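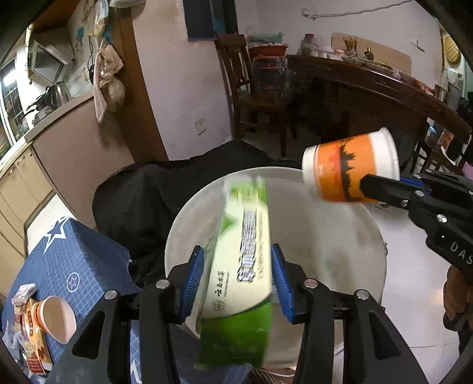
Karner Gutter & Downspout Adds Same-Week Repair Visits in Orow

OROW – Karner Gutter & Downspout will begin offering same-week repair visits to homeowners in Orow and the Castellanos Road area in August. Until now, repair calls were booked together with full replacements, and small jobs often had to wait behind large ones.

The new repair crew will handle sagging gutters, leaking seams, loose hangers, crushed downspouts and missing end caps. It will not take on full replacements, which stay with the installation crews.

Karner received 284 repair requests last fall. Of those, 62 were for a single loose or missing hanger, a job that usually takes less than an hour. The company says those calls can now be fitted in between longer visits.

A repair visit costs $70, and that covers the first half hour of work and standard hangers, screws and sealant. Longer jobs are quoted on site before any work starts. Homeowners who decide not to go ahead pay only the visit charge. There is no extra charge for two-story houses, but roofs with a steep pitch may need a second visit with different ladders.

Karner asks homeowners to look for these signs before calling: water running behind the gutter in a steady rain, stains on the fascia board, soil washed out below a corner, or a joint that drips long after the rain has stopped. A note of which side of the house is affected helps the office plan the visit.

Scheduling will run through Clinavov, the booking system the company already uses for its installation work. Customers choose a morning or afternoon slot and get a text message when the crew is on its way. Phone bookings are still accepted at the Orow office, extension 3622, from 8 a.m. to 4 p.m. on working days.

Gutter cleaning is not part of the repair visit and can be booked separately – the crew will clear only the section it needs to reach.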